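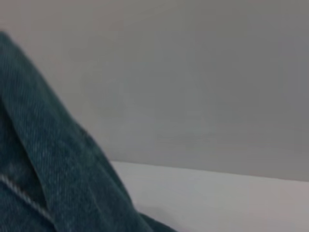
6 min read

Most of the written rules for our garment bench concern the arm: speed limits, reach limits, what happens when the stop is pressed. Until this month there was half a page on the cameras and almost nothing on the cloth. I have spent most of December rewriting both parts, and these are my notes on what changed. They cover a single-item bench with one garment on a white table against a grey wall. If you run a bin of mixed laundry, some of it will not carry over.

The old rule on wrist views said the garment had to be "visible at all times". It was copied from the Plirkex handbook, which was written for rigid parts in trays, and on cloth it fails at once. With the camera a short distance from a pair of jeans you get twill, a line of stitching and a lot of wall. The garment is visible, so the rule is met, but a reviewer shown that view alone could not say which part of the jeans it was. Equally, there is nothing wrong with the view. The weave can be made out, the topstitching stands out from the cloth, and the edge of the table is there to judge the tilt of the camera against.

So the new wording drops visibility as a pass or fail test for the wrist camera and asks for three separate things.

W1. At rest in the start pose, the wrist camera must see part of the garment. Once the arm has left the start pose there is no such requirement.

W2. The background in the wrist view must be plain in every pose the arm can reach on this bench, including poses that no task uses. The wall and the table must differ enough in tone for the join between them to be found by eye.

W3. Focus and exposure are fixed before the first run of a session and left alone until the last one.

W2 has caused the most argument. The objection from the Wetar side was that it is excessive to check poses no task uses. My answer is that people drift. An operator who has done the same fold all morning starts taking the arm out wide between grasps, and the camera goes with it. Before we adopted the rule there was a coat hook at one end of our wall and it turned up in 40 runs. It is gone, and so is the calendar.
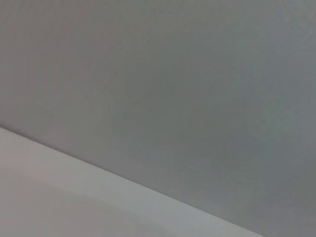 Bench Notes, No. 14

Views with no garment in them come up constantly, and the old rules told the reviewer to reject the run if the wrist camera "lost the work". I have removed that line. A wall and a pale surface meeting along a clean edge is a perfectly good record of where the wrist was pointing. If you cut those stretches out, the joint log and the video stop lining up, and you have a worse problem than a dull picture.

What a reviewer should do with an empty view is now set out in order. Check the head camera at the same timestamp. If the garment and the gripper are both there, carry on. If the head camera has also lost the garment, mark the run "hold" and leave it for a second reviewer. Do not trim. Do not fill the gap with the previous view, as the Zarkeo export tool does by default — the setting is on the second tab and has to be switched off again after each update.

An empty view is also the easiest one in which to inspect the background. Low-contrast blotches in a grey surface are acceptable. A hard-edged mark is not, and neither is tape, a pencil line or a cable clip. I would rather have a slightly uneven wall that stays the same for a year than one that is touched up every few weeks, and the rule now says that repainting starts a new background version. The version goes in the session header.

Tone across the wall is a related matter. Ours goes from lighter to darker across a single view, depending on the angle. I tried for 2 days to even it out with the lamps and stopped. The rule asks for diffuse light and no hard shadow on the wall or the table. It does not ask for an even tone, and I do not think it should on a bench of this size.

Next, the garment itself. The Chauhan checklist has a good section on this and I have taken its order unchanged: face, direction, state, features, faults. An entry for jeans might read "back up, waistband left, one leg folded diagonally, two back pockets, embroidered figure, loose threads at right". It takes very little time to write and it answers nearly every question a reviewer has later on.

"Features" means anything that would let you tell one end or one side from the other without seeing the outline. Pockets count. So does embroidery, and any lettering or number should be copied as it reads on the garment, with a note if it lies sideways to the camera. Faded patches are listed too, having been confused with glare more than once in our archive of 4,000 runs.

"Faults" is for threads, frayed tabs, holes and anything else that a finger could catch on. We do not trim threads during a session. If a garment needs trimming it is done beforehand and its entry is rewritten.
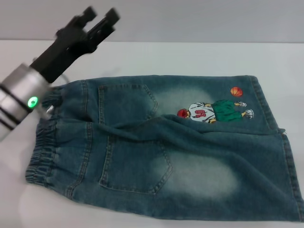 Rules for the approach

A1. The head camera must have the whole working end of the garment in view before the gripper closes. For jeans that is the waistband. The far hem may run close to the border of the picture as long as it stays inside.

A2. The status light on the wrist should be readable in the head view wherever the pose allows. Ours is a small green ring and it shows up well against brushed metal.

A3. No other item on the table. The previous version allowed a reference card in one corner. I have withdrawn that.

A4. Some blur on the fingers during a move is accepted. Blur on the garment while it is lying still is a camera fault and the session stops.

A5. Glare on a white table is accepted outside the garment. Where it reaches the cloth, write down which part is affected and put the run to a second reviewer.

A6. Folds already present at the start are part of the start state. They go in the entry and are not smoothed out by hand unless the task sheet says so.

A5 is the one I am least happy with. "Reaches the cloth" is vague, and a washed-out patch at one end of a garment can hide a gathered waistband that matters a great deal to the grasp. I have looked at setting a limit by pixel value and at setting one by area, and each gives silly results on pale denim. It stays as it is for the time being.

Still open: whether W1 should apply after a regrasp, and what to do about elasticated waistbands, which do not lie flat and make "flat" in the old task sheets meaningless. I have a draft on the second point and will post it once it has been tried on something other than jeans.

Posted December 25, 2020. Filed under: bench rules, cameras, cloth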